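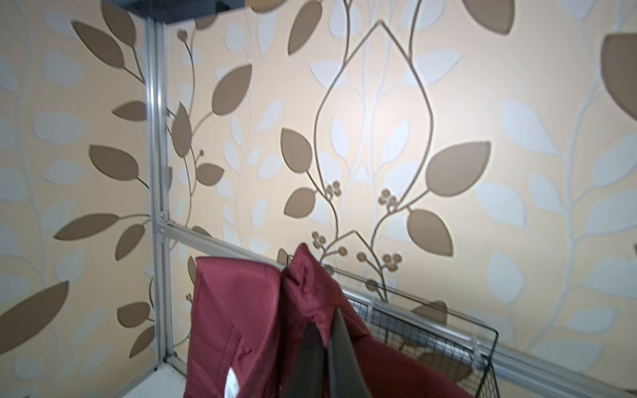
墙纸、网篮和一块搭着的褐红色布料。叶子是印上去的,不用收。

首页 生活 居家 人物 饮食 往期 订阅
搜索 请输入关键词 搜索

居家专题

一堆衣服的主权问题

2019年6月10日

我家的衣服有三种状态:穿在身上,放在柜子里,以及“在路上”。第三种占绝大多数。它们从晾衣杆上下来以后,便进入一段没有终点站的旅程,途经沙发扶手、餐椅靠背、床尾,最后在某张平坦的桌子上集合。集合完毕,不解散。

写这个题目,起因是编辑部三月份搬了一次家,同事们在新办公室里聊起搬家的苦。有人说最难收的是书,有人说是厨房。我说是那堆衣服。大家沉默了几秒钟,然后开始各自交代:有人的堆在跑步机上,有人的堆在钢琴上,有个同事专门买了一把椅子来看书,至今没有坐过。于是我领到了这篇稿子,领的时候还觉得占了便宜。

我先去找了帕特里西奥·加利亚多(Patricio Gallardo)。他替人整理屋子,以此为生,工作室叫坎波斯(Campos),开在一家修表铺的楼上。第一次见面,我期待看到一个空旷得能听见回声的房间,结果他桌上摊着三副眼镜、半个橙子和一摞没拆的信。他看出了我的失望,说牙医也会有蛀牙。

他对衣服堆的看法,比我想象中宽容。“堆是一个决定没做完的样子。”他一边说一边把橙子吃了,“你把衣服放下的时候,心里想的是‘待会儿’。这件事本身没什么可耻的。麻烦在于第二件衣服看见第一件躺在那儿,就觉得自己也可以躺。”

我问他,那应该怎么办。他说先别叠。

这句话让我对他立刻产生了好感。

市面上所有教人收纳的文章,第一步都是叠,而且要叠得能站起来。我有一位亲戚练成了这门手艺,抽屉一拉开,毛衣排得像一排卷宗。她每次来我家,都会趁我烧水的工夫把我的抽屉也立一遍。等她走了,我抽出一件,剩下的便依次倒下,声音很轻,像叹气。

帕特里西奥的顺序是另一套。先把堆拆开,拆的时候只看颜色和厚薄,不看感情。深的一边,浅的一边,白的单独放。厚的、带明显缝线的垫底,薄的放上面。拆完以后才问每一件是谁的、要不要洗。他的理由是,人一拿起衣服就会开始回忆,回忆一件衣服平均要花掉一壶茶的时间,堆里的衣服要是都回忆一遍,天就黑了。

“白的为什么单独放?”

“白的会告状。”他说。

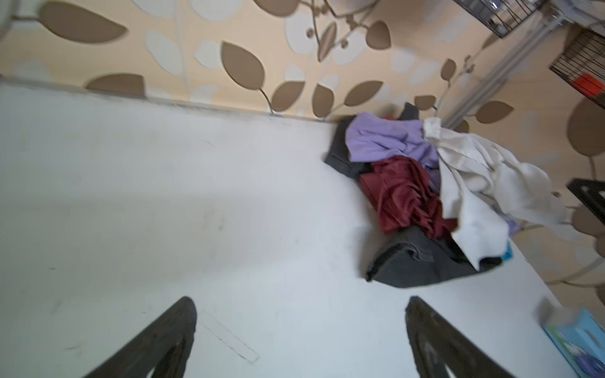 白色桌面上的一堆:炭灰垫底,淡紫在上,暗红居中,奶白色的一块搭在右侧。

这样的桌子我太熟悉了。白桌面是一种乐观主义的产物,买的时候想的是清晨、咖啡、一本翻开的书。过几年,桌面上便有了淡灰色的污迹和几道深色的划痕,靠墙的地方生出一条黑线,抹布到那里就拐弯。纸巾盒守在桌边,像个门卫。然后衣服来了,炭灰的先到,因为它最重也最不怕脏,淡紫的随后皱成一团靠着墙休息,暗红的挤在中间。白布底下还露出一点蓝。那点蓝究竟是什么,我看了半天也没看出来。每堆衣服里都该有这么一点东西,否则人就没有把它拆开的动力。

墙上那些叶子倒是很有秩序。棕的、白的,由细细的藤蔓连着,一片接着一片地铺开。我对印植物的墙纸一直怀有复杂的感情。小时候我家客厅贴的是竹子,我父亲贴的,接缝处有一根竹子比它的下半截往左偏了一指宽。全家看了十几年,谁也不提。后来我发现,花纹繁密的墙纸有一个实用的好处:它让前面的任何一堆东西都显得像是构图的一部分。在纯白的墙前面,一堆衣服就是一堆衣服。在叶子前面,它至少可以算是落叶。

顺着叶子往旁边看,就是架子了。

关于金属架子和网篮,我有必要多说几句,毕竟我在上面花的钱已经可以买一个正经衣柜。网篮的推销词总是“一目了然”。这四个字说得一点没错,问题也正出在这里。布袋子、藤箱子、带盖的盒子都替你保守秘密,网篮不替任何人保守秘密。你塞进去一件红的,隔着网格就是一件红的,客人坐在那儿喝茶,目光越过你的肩膀,你知道他在看什么。

为了这篇稿子,我去逛了本地的家居店贝斯特拉(Bastela)。店里光是筐和篮就占了整整一面墙,我数到53种的时候,店员过来问我需不需要帮忙。我说我在找一个能装衣服的。她问装洗过的还是没洗过的。我说介于两者之间。她很有职业修养地停顿了一下,说这个目前没有。

可见市场上确实存在一块空白。那种穿过一次、不算脏、放回柜子又觉得对不起柜子的衣服,全世界的家具设计师都假装它不存在。衣柜是给干净衣服的,洗衣篮是给脏衣服的,椅背才是给活人的。

我最后买回来一款叫“莱基亚”(Lerkia)的网篮,深色,能挂在立杆上。说明书有六种语言,没有一种提到力气。把篮子的边卡进杆子的过程中,我说了一些不便在刊物上发表的话。装好以后它朝左倾斜了一点点,正好是我父亲那根竹子的偏差。我把这当作家风。

挂篮到位以后,我照帕特里西奥的办法试了一回。时间是晚饭后,对象是我家餐桌上的那一堆。过程记录如下,供有同类困难的读者参考。

把桌子空出一半。这一步最难。空出一半的意思,是把原来占着这一半的东西挪到别处,而别处往往是另一张桌子。我把信件、充电线和一只不知为何在那里的漏勺挪到了窗台。

从上往下拿,不要抽。从堆的中间抽一件出来的诱惑很大,特别是你认出了找了两个礼拜的那条围巾时。抽了,整堆就会滑下来,围巾也会被拉长。我的那条围巾现在长了不少。

深浅分开。我原以为自己衣服颜色丰富,分完才知道,我拥有从浅灰到深灰的全部过渡。这让“看颜色不看感情”一条变得容易执行,因为对着这么多灰,实在也动不了什么感情。

薄的搭,厚的放。柔软的东西,比如针织衫和大块的布,搭在篮子边上或者横杆上也行,褶子会自己松开一些。帕特里西奥说,搭在那里的东西要有个期限,到下一个晚上为止。他管这叫“宽限一夜”。他自己的记录我没有问,他桌上那半个橙子已经说明了一些事情。

剩下的才叠。叠成篮子底的大小就够了,不要立起来。立起来是亲戚来的时候才做的事。

从头到尾,我用了34分钟,其中包括坐下来看完一张旧收据的时间。收据是从一条裤子的口袋里掏出来的,买的是灯泡。我家那盏灯至今不亮,灯泡的下落也不明。

完事以后,桌子露出来了。我得承认,这件事有一种不大体面的快感。我绕着桌子走了一圈,摸了摸桌面,还拿湿布去对付靠墙的那条黑线,擦掉了一截,另一截保留,以便对照。然后我泡了杯茶,端端正正坐在桌前,像在别人家做客。

家里人对此反应不一。有一位走进来,看了看空桌子,十分自然地把外套放了上去。

我给帕特里西奥打电话汇报。他问空了多久。我说大概十分钟。他说这很不错,他有一位住在盖利茨(Gellitz)的客户,空桌子撑不过他自己下楼的工夫,他走到街上,抬头就能从窗户里看见一只袖子。

说到这位盖利茨的客户,我后来征得同意去拜访了一次。那是一套朝北的老房子,墙纸换过三层,旧的没揭干净,撕开一个角能看到年代。主人是位退休的俄语教师,她的衣服堆在客房的单人床上,有被子那么厚,她称之为“档案”。她说自己并不打算把它消灭。冬天的压在下面,夏天的浮在上面,换季的时候整堆翻个面,就像翻褥子。她找什么都找得到,伸手进去,凭手感,三秒钟摸出一只袜子,又三秒钟摸出另一只。

我请她摸一件蓝色的。她说颜色摸不出来,不过可以给我摸一件羊毛的。

帕特里西奥在她家只做了一件事,替她在床边装了一个架子,好让她把要送人的先放出来。架子是她自己挑的,花了3000块,配了四个篮子。如今三个空着,一个装猫。她对这笔开支没有意见,猫也没有。

从她家回来的路上,我一直在想那个数目。我自己陆续买过的架子、挂钩、真空袋,还有一种据说能把衬衫瞬间折好的塑料板,加起来怕是也不止这点钱。塑料板目前用来垫花盆。真空袋用过一个冬天,漏了气,羽绒服在里面慢慢恢复了原形,把柜门顶开了一条缝。挂钩倒是有用,挂着另外一包挂钩。

回到正题。读者若是想今晚就动手,我的建议比帕特里西奥的还要低一档:先选一件。别选最上面那件,最上面那件你明天要穿。选露出一个角、你一直不知道是什么的那件,把压着它的东西一件件挪开,挪的时候顺手分个深浅。挪到它跟前,堆也就拆得差不多了。我家那件是一只枕套,蓝的,另一只在烘干机里待到了今天早上。

桌子的部分,擦不擦随意。靠墙那条黑线,我问过两家保洁,一家说能擦,一家说那是桌子的一部分。我倾向于相信后者。

外套还在桌上。昨晚它旁边多了一件毛衣,两件挨着,看上去相处得不错。我打算周末处理,网篮里还有位置,只要先把里面那包没拆的挂钩拿出来。

本站使用 Cookie 以改善您的浏览体验。继续浏览即表示您同意我们的 Cookie 政策。 接受 设置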